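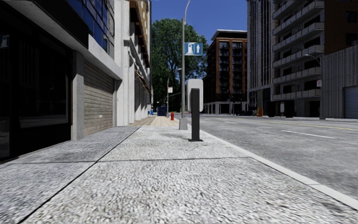

Should a school robotics club spend most of its year in a simulator?

I think it should, at least until the spring, and I say that as someone who argued the opposite for a very long time and was fairly loud about it.

I help run the robotics club at a secondary school, one evening a week after lessons, and this is the first year we've started with software and left the screwdrivers in the cupboard. The project is a small pavement delivery robot. The students have called theirs Zomow (I wasn't consulted) and the competition it's heading for, the Grusen Challenge, wants a machine that can get itself along a street without ending up in the road. There are 16 of them in the club this year, aged from 12 upwards, and in the old days that would have meant one chassis on one table with a lot of elbows round it.

I loved the old days, by the way. I got into all this through soldering and I still think there's nothing like the first time a thing you've bolted together rolls off under its own power. So when another club leader told me they were using a city simulator called Zeta and hardly touching hardware before Christmas, I was quite rude about it. It sounded like a computer game with homework attached. Where's the smell? Where's the swearing at the battery connector?

Then I sat down and worked out who'd really been doing what in my own club. The same handful of confident kids had the robot in their hands every week, and everybody else was watching, or making posters, or very kindly fetching things. We had members who got right through to May without once running code they'd written themselves. That's a rotten thing to find out about a club you're proud of, and it's the main reason I changed my mind.

With the simulator everyone gets a street. You open it up, there's a pavement in front of you with a kerb and tall buildings, and your job is to make the robot go along it. If it drives off into the road you press reset. No tears, no cracked casing, no waiting for your turn, no charging. One of our quieter members got through more attempts in her first evening than the whole club managed in a term last year, and she went home grinning!
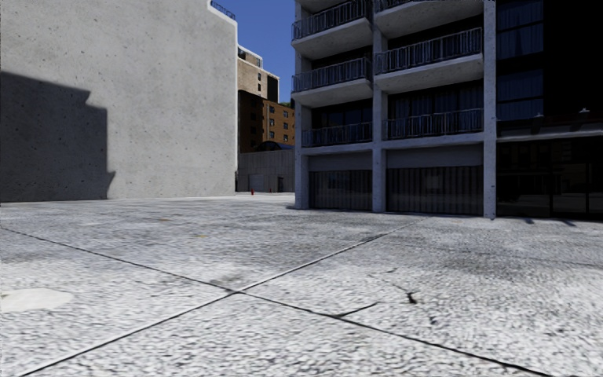

The bit I hadn't expected was how much arguing it would cause, and I mean that as praise. When there's a single robot on a table, whoever's holding it wins the argument. When everybody has their own copy, they have to persuade each other. We had a whole session go on the question of the joins between paving slabs. Somebody's program had decided that any long dark line on the ground must be the edge of the kerb, so the robot kept refusing to cross perfectly good concrete. Half the room wanted to tell it to ignore dark lines altogether. The other half pointed out, loudly, that it would then ignore things it really ought to notice. Shadows got dragged in as well, and after that there was no getting anyone to pack up on time. I've taught whole units on computer vision that didn't get a group thinking that hard.

Wide open paving was another one. I'd have called that the easy case, and so did they. But a robot that's learnt to follow a kerb gets into a right muddle once there isn't a kerb beside it, and one of ours went round and round like a dog looking for somewhere to lie down. So now they've a separate rule for open ground, which they wrote, and which they're unbearably pleased with.

Now the case against, and I do take it seriously. The first complaint I get from parents is that it's more screen time. Fair enough, it is. I'd only say that the evenings are noisier than they used to be and there's far more walking about and leaning over shoulders, so if you're picturing rows of silent children with headphones on, come and visit us and bring earplugs.

The second complaint is better. A simulated street is too kind to you. The sun's out, the sky's blue, nobody has left a scooter lying across the path. The wheels grip the way the software says they grip. You can get very good at a place that doesn't exist and then come badly unstuck outside the school gates in drizzle. I worry about that one a lot, to be fair, and I don't have a full answer. What we do have is a rule that after the spring the simulator goes off and the real Zomow comes out, and whatever it gets wrong on real paving goes up on the whiteboard under the heading LIES ZETA TOLD US. I'm rather looking forward to filling that up.

The pedestrians need a word too. Our students were very relaxed about buildings and lamp posts and then went strangely serious once there was a person walking ahead of the robot. How close is too close? Should it overtake? If somebody is strolling along by the wall, is it rude to go past on the other side, or ruder to trundle behind them the whole way? These are children who barge each other in the corridor all day long, and they spent ages on it. I didn't plan that discussion and I couldn't have got it out of them with a worksheet.
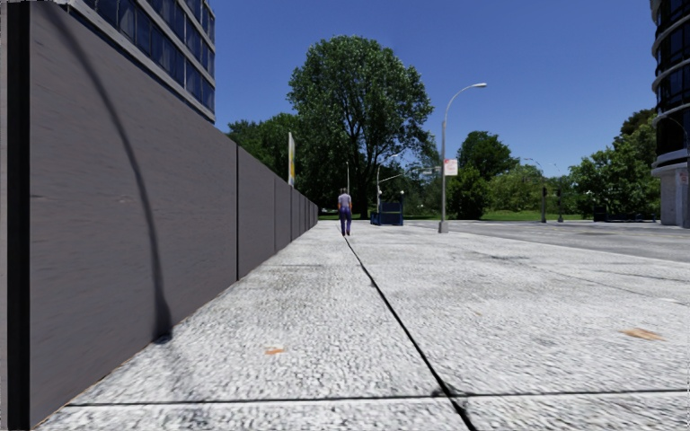 A pedestrian heading away along the wall, with the big tree further on.

Money comes into it as well, though club leaders don't always like to say so. Our last build cost us £872, and a good slice of that went on replacing parts that had been driven into things. The drive unit alone, a Kravchuk, had to be bought again. This autumn we've used computers the school already owned, and the kitty has hardly been touched. I know not every school has a decent computer room free after hours, and I'd hate this to turn into one more thing that only well-equipped places get to do. If you've only got a couple of machines that can cope, pair the students up and swap the driver often. It's still miles better than one chassis and a crowd.

What I won't defend is stopping there. I've heard of clubs going simulator-only for good, with no hardware at all, and I think that's a mistake. Kids need to find out that a screw works loose, that a wheel fills up with grit, that a battery goes flat at the worst moment. They need the swearing at the connector (quietly, please). I just no longer think they need it in week one, when most of them will be stood at the back waiting.

We've got 37 names on the waiting list for next year, which is a new problem for us and one I haven't solved. If your club has tried it this way round, or tried it and hated it, I'd love to hear how it went, especially from anyone who's found a cheap way of making the simulated weather worse.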